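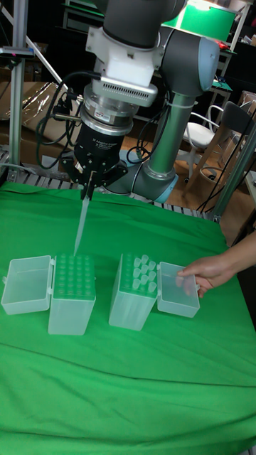 4. Laying out the tip boxes and refilling the rack

Once your bench is wiped down and your Pilby bench cloth is lying flat, you are ready for the part of the set-up that most people end up enjoying. Put on some quiet music if your lab allows it, and take your time. A rack filled neatly now will save you a good deal of grumbling later in the day.

4.1 Set two tip boxes side by side on the cloth, leaving a small gap between them. One is the box you are filling (we call it the receiving box) and the other is the supply box, with the spare tips in it.

4.2 Fold each lid all the way open, so that it lies flat on the cloth. Let the left lid go to the left and the right lid to the right, and you will have the space between the boxes clear for working.

4.3 Rest your fingertips on the open lid of the supply box. The hinges are light, and a half-filled box can slide on cloth more easily than you would expect.

Note: Touch the lid or the outside of the box only. Please keep your fingers away from the rack, even with gloves on.

4.4 Take one tip at a time from the supply box, lifting it straight up until the narrow end is well clear of the rack.

4.5 Carry the tip across with the narrow end pointing down. Begin with the rear row of the receiving box and work toward yourself – that way you never have to reach over tips you have already placed.

4.6 Lower the tip into its hole and let it settle under its own weight. If it leans, lift it out and try again.

Caution: Do not push a tip that sticks. A bent end is hard to spot and will spoil your volumes. Throw the tip away and take a fresh one.

4.7 When the receiving box is full, close both lids gently and write the date on the front. Store boxes with the lids up, no more than 3 high.

Note: Mixing tip sizes in one rack is the most common slip we hear about. If you use both 100 and 1,000 microliter tips, finish one size and put its boxes away before you open the other.

Our thanks to Pushpa Kanaujia, who tried out this section at her own bench and asked for the note about sizes. Labels for the box fronts come in sheets of 30 and are listed in Section 9 with the other spare parts.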